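February, notebook, textiles bench + the tidy-up

Carrying on from the last page. Sundwood want the folding and care notes for soft goods by end of month, and I've still got 80 lines of the Jodel sheet unchecked. Doing clothes and bedding first, boxes later. Tariq has the sheet open at his end so don't both edit row 200 again pls.

10.40. Started on the mixed heap. Big comforter first thought, then no, shorts and small things first, the comforter takes up all the room wherever you put it. Chair stays where it is for now. 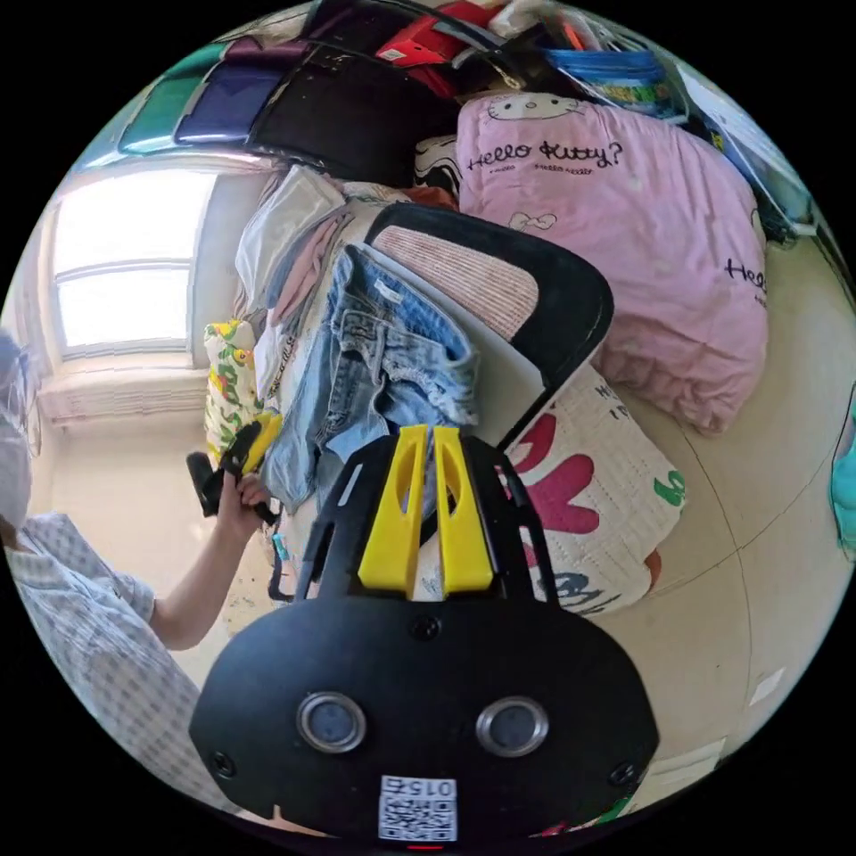

*Mixed heap: denim shorts over the chair, Hello Kitty comforter, heart-print quilted blanket.*

Order I want to keep to from now on:

- denim
- thin cottons, white and pink ones together
- anything printed, kept out of strong sun
- quilted blanket
- comforter last, on its own

Shorts notes. Raw hems. Do NOT trim the threads flush, Eirlys did that on the last lot and they just frayed further up, looked worse. Leave the fringe, take off only the long strays. Fold: zip closed, lengthwise, back pockets outward, then up once from the hem. Once only, twice makes a lump at the pocket seams and the stack slides. Hem goes to the inside of the fold so the threads don't catch on whatever is under it.

Wash: inside out, cool, with other blues. Zaidi's leaflet says 40 for denim, I'd go lower. Ask Vija, she did the shrinkage strips and wrote them up somewhere (green folder? not the navy one).

Tried the fold flat vs over the chair back. Flat is better every time. Over the chair the legs hang unevenly and you end up straightening them twice. The woven seat is ok for parking folded things but will leave a pattern in thin cotton if there's weight on top, so nothing stacked there overnight. 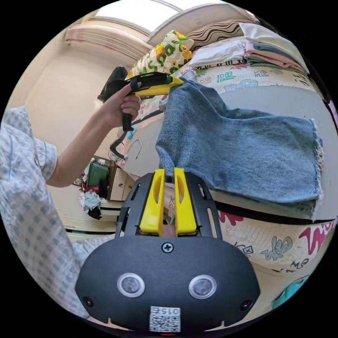
Width matters more than I wrote last time. Denim wants opening right out and smoothing from the waistband down, hands flat, before any folding. If the waistband is twisted at the start it stays twisted, and then the label for the Jodard bin won't sit straight. Cross out the old step 3, it says to start from the hem. Wrong way round.

Comforter: haven't settled it. Options are thirds then roll, or quarters and into a bag. Uzma says roll, and she's probaly right for the shelf, but a roll comes undone the minute someone pulls the one next to it. Could tie with tape. Have we got wide tape? Print side in either way, the black lettering is the bit that will crack first if it's creased in the same place for months.

Quilted blanket, easier. Halves, halves, thirds, along the stitching lines where poss. Air it first.

Sheet numbers for the above: shorts 2,102, comforter 3,458. Blanket hasn't got one, Ezekiel to add. Patterned white cloth not on the sheet at all, is it a top or a pillowcase or what, look properly after lunch.

To do
- wide tape
- ask Vija re strips
- rewrite step 3 on the wall card (and spell "lengthwise" right this time)
- bags, the larger size, order went in under Tariqs name
- comforter fold, try both and leave each on the shelf over a weekend

Stopped 12.15, arms tired.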